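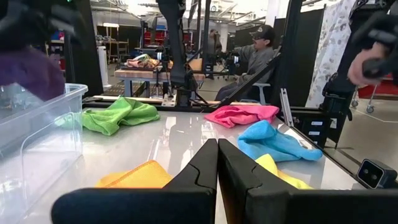
**Ticket: cloth-sorting episodes saved with the right gripper value stuck**
Raised by: Kamonchanok Khamphan
Assigned to: Tamás Bozsik, Morell support
Status: open, waiting on customer

Hello Tamás, and thank you again for picking up the phone so cheerfully the other afternoon! As promised, I've put everything in one place so you needn't piece it together from my rambling.

We're gathering examples for the Skoto policy, the one that learns to put crumpled cloths into the clear bins with both arms. The target is 500 good episodes. Recording was going along nicely until Béla replayed a batch and spotted that in some of them the right gripper value never changes from start to finish. The joint angles look lovely and the video is fine (you can watch the fingers close on a cloth as plain as day), but the number beside it just sits there.

What we've tried so far:

- Restarted the recorder between episodes. No change.
- Swapped which operator takes which side, in case it was somebody's grip. Béla and I both get it.
- Recorded 20 episodes in a row with the live plot open. The value went flat in 3 of them, and the plot was flat as well, so I don't think it's the file writer.
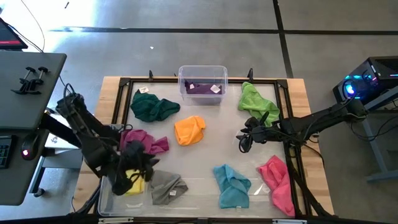 I did wonder whether the mix of cloths mattered, so we ran a few with plenty spread out and a few with hardly any. The fault turned up in both, which was a bit of a disappointment, as I'd grown quite fond of that theory.

**Reply from Tamás Bozsik**

Hello Kamonchanok, what a pleasure to get such a tidy list. A flat live plot does point upstream of the writer, I agree. Could you look in the recorder log for `gripper_right: stale, holding last`? If it's there, the reader has lost its connection and is quietly repeating the old value. There's a setting, `hold_on_stale`, which ships as true. Please set it to false and record 5 more, so that a bad episode stops instead of being saved.

**Reply from Kamonchanok Khamphan**

The line is there! Every bad episode has it, always within a second of pressing start. I've changed the setting, and the second of the new ones stopped with an error, just as you said it would.

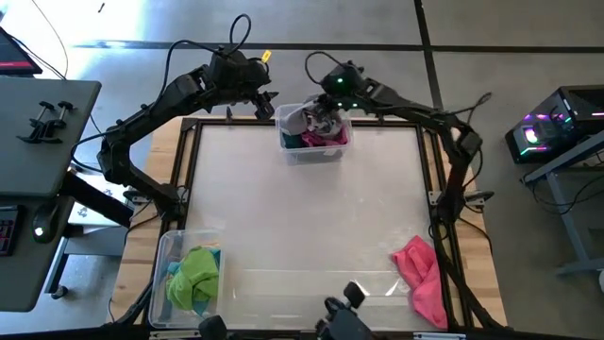
Béla would also like to know if the flat episodes can be rescued for training the arm movements alone, or whether we should bin the lot. I've moved them to a folder called `hold` and deleted nothing.

**Reply from Tamás Bozsik**

Please keep them out of training for now. Could you send me the full log from the one that stopped, and the reader version from the settings page? I'll go through both in the morning.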